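Progress report to the Ostano Fund: Villanueva community meals and cooking classes, spring through November

Hello again from Purkalgate! I promised you a shorter report than last time, and I've mostly kept to it. The budget sheet is attached separately, so what follows is more of a catch-up on what we did with the money, what went well, and the two things I'd like to talk through before the next payment.

First, the meals. We served 1,249 hot suppers between the spring opening and the end of November, against the 1,000 we put in the application. I was nervous about that number when I wrote it down (you may remember me asking if we could make it smaller), so I'm very happy to be over it. Most of those were sit-down suppers in the hall, and the rest went out the door in containers for people who can't manage the hill. The take-out side grew faster than I'd planned, and we ran through our year's supply of lids by September. I've moved a little money from printing to packaging to cover it, and you'll see that on line four of the sheet. 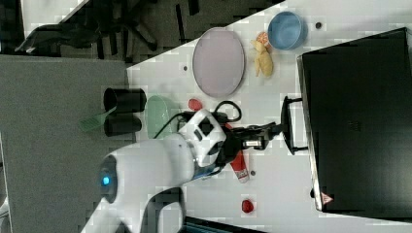

The cooking classes have been slower to get going, and I'd like to be upfront about that. We had 375 class places filled, which is fewer than I wanted, and nearly all of them were in the evening sessions. The morning ones just didn't catch on. Parents told us that by the time they'd done the school run and the bus back, it was hardly worth taking their coats off! So from January I'm dropping the mornings and adding a second evening group. We're also spending a full session on kitchen safety now, after a couple of small burns over the summer. It covers the dull but useful stuff, like looking for the warning sticker on an appliance, the little red-and-white triangle kind, and reading the page in the manual that goes with it before you plug anything in. People groaned when I announced it and then asked more questions that night than in any other class.

The recipe cards are done. Totetti printed them for us at a fair price and threw in a second proof when I spotted that I'd left the salt out of the lentil soup. We gave out 1,014 cards, and the lentil soup is still the favorite by a mile, with the baked rice second. I'd like to do a fresh set next year with larger type. Several of our older regulars said they were holding the cards at arm's length under the lamp, and I've started doing the same thing myself.

We also began a children's corner during suppers, which wasn't in the original plan. It costs next to nothing and it has made the evenings so much calmer. The kids talk about what's on the plate, which foods go together, what they'd put in a lunch box, and then quite a few of them come over and try what we're serving. One table got into a long argument over whether a tomato counts, and the grown-ups joined in.
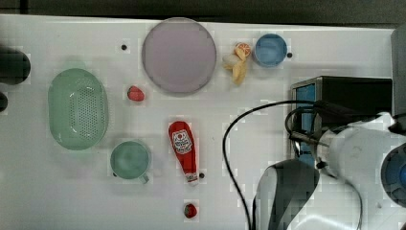
Pretend fruit, a blue cup and a pale purple plate on the tabletop.

Now for the two things I need to raise. The walk-in fridge at the Villanueva hall is on its last legs. It's been repaired twice this year, and the second time the repair man gave me a look I didn't care for. I'm getting quotes for a replacement and will send them over as soon as I have them. I'm not asking for new money yet, but I'd like to know if the unspent class budget could go toward it.

The other is the lease. Our hours in the hall are agreed through the end of June, and after that we'd be sharing the kitchen with a lunch club. I think it can work, as long as we get our own shelf space and a proper cleaning schedule in writing. I've asked for a meeting and I'll let you know how it goes.

Happy to talk any time after four in the afternoon, when the soup is on and I can sit down.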